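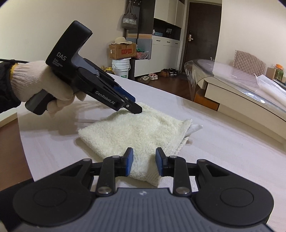 4. Towel Use and Replacement in the Two Towns

4.1 Sample and definitions

The questionnaire was mailed to 1356 households in Grestden and Prukitz, and 968 returned it with the towel section filled in. From these we drew a subsample of 200 households that agreed to keep a laundry diary through February. The diary group was balanced by town but not by household size, so it includes more two-person homes than the full sample does. We return to this problem in Section 6.

Respondents were asked to report on bath towels and hand towels separately. Kitchen towels, beach towels, and bath mats were left out. The pilot version of the questionnaire used the single word "towel," and some people had counted dishcloths while others had left out anything smaller than a bath sheet. For the final version we defined a towel as a piece of terry cloth kept mainly for drying the body or hands. Terry is a woven fabric with loops of yarn standing up from a base cloth. Waffle weave and microfiber towels were recorded under a separate item and are not included in the results below.

A towel was treated as replaced when it was no longer used for its original purpose and another had taken over that purpose. It did not have to leave the house. This matters for the results, because most towels in our sample went through a second use before they were thrown away.

4.2 Washing habits

Households in both towns washed hand towels more often than bath towels. The gap was wider in Grestden, where more homes had a separate washroom near the entrance. Several respondents wrote in the margin that the hand towel there was changed whenever guests were expected, and the diaries support this. Changes of hand towel bunched up before visits and holidays, while bath towels followed the general laundry schedule of the home.

Water hardness was expected to play a part. Prukitz gets its water from wells and has hard water. Grestden is supplied from the Rind reservoir, and its water is soft. Hard water leaves minerals in the loops of the cloth, and towels washed in it tend to feel rough after repeated line drying. Prukitz respondents did complain of roughness more often. They did not, however, report washing their towels more or less often than respondents in Grestden, and the amount of detergent they said they used was much the same. We had no way to check the detergent answers. Most people seem to fill the cap to a line they have chosen for themselves, and the line on the cap was mentioned by very few.

Drying method divided the sample more clearly than the town did. Homes with a tumble dryer washed towels in larger loads and kept fewer of them. Homes without one kept a larger stock, especially in winter, when a thick towel hung indoors might not be ready for use by the next day. In apartments, limited rack space was often given as the reason for buying thinner towels. A small group of respondents finished their towels in the dryer for a short time after hanging them, mainly to soften them. The questionnaire had no box for this, and we coded these answers by hand as mixed drying.

4.3 Folding and storage

Folding was included at the request of the housing association in the Flurkent district, which was planning new linen closets and wanted to know what shelf depth tenants needed. Most respondents folded bath towels lengthwise first and then across. Rolling was more common in bathrooms with open shelves. The folded edge was usually placed facing out.

Storage position had a small but steady effect on wear. Where clean towels were put back on top of the pile, the same few were used over and over while those at the bottom stayed nearly new. Where they were put at the bottom or at the back, wear was spread more evenly across the stock. Only a few of the diary households said they rotated on purpose. In others it happened through the shape of the closet, for instance when a deep shelf was filled from one end and emptied from the other.

White and other pale towels were kept apart from dark ones in many homes, both in the wash and on the shelf. Respondents who did this also tended to replace towels as sets. When one towel in a set became stained, the rest were moved to second use together, even if they were still in good condition.

4.4 Reasons for replacement

The reason named most often was loss of absorbency, followed by frayed edges and stains. Smell came up less often in the questionnaire than in the diaries. This may be a matter of embarrassment, since the diary entries were written close to laundry time and were more direct. Change of color scheme was named mostly by people who had recently moved or redone a bathroom.

Absorbency is hard for a household to judge. Fabric softener can coat the loops and make a towel slow to take up water, and some of this coating can be removed by washing without softener. Of the respondents who gave poor absorbency as their reason, many also reported using softener in every load. It is likely that some of these towels could have been kept in service longer. The questionnaire cannot tell us how many, and no towels were collected for testing.

Replaced towels were most often kept as cleaning rags, used for pets, or stored in a garage or car. Cutting them up was more common among older respondents. Donation was rare in both towns, although an animal shelter in Prukitz accepts used towels and advertises this at the recycling center. Those who did donate had usually learned of the shelter through a neighbor or a relative.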